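Home | Shop | Desk Care | Room Ideas | FAQ | Contact

White Desk FAQ – Living With a Plain White Desk

I get a lot of email about white desks, so I've put my usual answers on one page. I've sold and lived with these things for years out of my little shop in Pretville, and yes, I still like them!

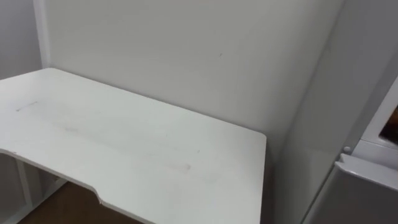
Most of what you'll read applies to any matte white top, whatever name is on the box. If yours is glossy, skip the bit about pencil marks, you've got it easy.

How do I get pencil and scuff marks off?
Start with a barely damp cloth and a drop of dish soap. Small circles, light hand, then dry it. If a gray line is still hanging on, try a soft white eraser (the school kind) before you buy anything fancy. Please don't go at it with the green scrubby side of a sponge – you'll end up with a shiny patch on a matte desk and that one's for keeps.

What about those pale smudges that only show in certain light?
Usually hand oil, or leftover cleaner. I wipe mine down with plain water and then again with a dry microfiber cloth. Two passes, 2 cloths. The Brernum spray we carry is fine too, but go easy, too much of it leaves smudges of its own.

Why would I want a curved front edge?
You can pull your chair in closer and your forearms get somewhere to rest. I thought it was a gimmick until I had one. Just check where the curve sits before you order, as it's not always in the middle, and your keyboard will want to go wherever you do.

Should I push it right up against the wall?
I leave a thin gap so cords can drop down behind and the paint doesn't get rubbed. In a corner, I build it in place and slide it back last.

How much weight can it take?
The Desby frame is rated for 50 pounds spread across the top. That's plenty for a monitor and a lamp. It is not plenty for you standing on it to change a light bulb!

My desk wobbles. Help?
Loosen all 4 leg bolts, let the frame settle on the floor, then tighten them a little at a time, going corner to corner. Wood floors are hardly ever perfectly level, so you may want a felt pad under one leg as well.

Can I order a replacement top?
Yep. Ask for part 678 and tell me which side your curve is on. Tops ship from Campos and the old screws fit the new one.

Filed under: Desk Care, Home Office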